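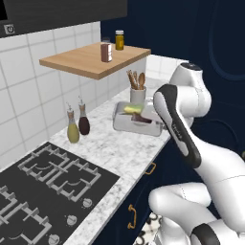 Upendo Kariuki thought we should stop calling it a kitchen robot until it had been let into a kitchen, and said so in writing, on the sign-up sheet, in the column meant for phone numbers. We have kept the sheet. We have also kept calling it a kitchen robot.

About the Brenley Shared Workshop

We are a members' workshop in the back half of a former carpet warehouse in Brenley. The front half still sells carpet. We have two long benches, a decent drill press, a bandsaw with opinions, and a corner with a desk and a computer that has become the most popular seat in the building even though it makes no sawdust whatsoever.

The workshop began as a place to fix lamps. People brought lamps. Then somebody brought a bread machine, and a garage door opener after that, and by the second winter the members who liked motors had drifted to one end of the room and were speaking a different language. They are now the Robot Bench. The lamp people are still here and would like it known that they pay the same dues.

What we are building

The long-running project is called Plollia. The name came out of a label maker with a failing keyboard, and by the time anyone noticed, it was on all the drawers. Plollia is meant to be an arm that helps out around a home kitchen: puts the oil back, moves the sponge, hands you a spoon while you are holding something you can't put down. We are aware that children can do this. Several of our members have children, and they report mixed results.

Most of the work so far has been done in simulation. We keep a kitchen on the computer, with a marble counter, a gas cooktop, navy cabinets, and a utensil crock much better stocked than any of ours. It is a nicer kitchen than anyone in the building owns, and this has been raised at meetings. Prakash Rodrigues built most of it over one August, when it was too hot to run the bandsaw, and he is still touchy about the floor tile.

Working this way has been good for our budget and humbling for everybody. A joint limit typed in wrong in software costs you an evening. The same mistake on a bench costs you a gearbox and whatever was on the bench. Before we moved to the simulated kitchen we broke 4 gearboxes, which live in a jar by the kettle. New members are shown the jar.

The physical half of the project is a smaller arm, clamped to the end of the second bench. We call it Sturel. It can lift an empty mug and, on good evenings, set it down again in a place of its own choosing. It has a printed shoulder, a secondhand power supply and a wrist we have rebuilt three times. The wrist brackets are now cut from aluminum, after a long argument with the people who wanted to print them a fourth way. The print people have been given the cable clips to do and are doing them beautifully.

Who does what

There is no boss of the Robot Bench. Prakash looks after the simulation and the tile. Upendo looks after the wiring, and has labeled every cable at both ends, in handwriting you could frame. If you unplug something, plug it back in where the label says. If you can't read a label, it isn't one of hers, and you should leave it alone and ask.

The rest depends on who turns up. At the last count the workshop had 138 members on the books and up to 2 chairs that don't wobble. You don't need to know how to code. You don't need to know how to solder either, though you will be handed an iron sooner or later, and we would rather you said so first.

The Milošević shelf

People ask. It's the tall metal shelving unit to the left of the door, named after the member who put it up on his own one afternoon and then moved away. Everything on it is free to use for any project, robot or lamp. Everything on it is also there for a reason, so test the motors before you build something around them.

House rules, briefly

Safety glasses at the drill press and the bandsaw. Nothing with a motor gets powered up until the emergency stop has been pressed once and seen to work. Hands stay out of Sturel's reach when it's live, including when it looks finished. Food stays at the kettle end. Sweep up after yourself, and if you've been cutting aluminum, sweep up twice.

Please don't rearrange the simulated kitchen without saving a copy. Somebody once slid the counter back a few inches to see what would happen, and we spent an entire evening blaming the elbow.

Coming to see us

The door is open most evenings from six. Come in past the carpet, keep right at the remnants, and knock loudly if the bandsaw is running. Your first visit is free and so is the tea. After that it's monthly dues, with a lower rate for students and for anyone who brings a working gearbox.

If you'd like to write first, leave a note at the carpet counter and they'll pass it back to us. Put your phone number in the phone number column.

Page last updated Oct 29, 2026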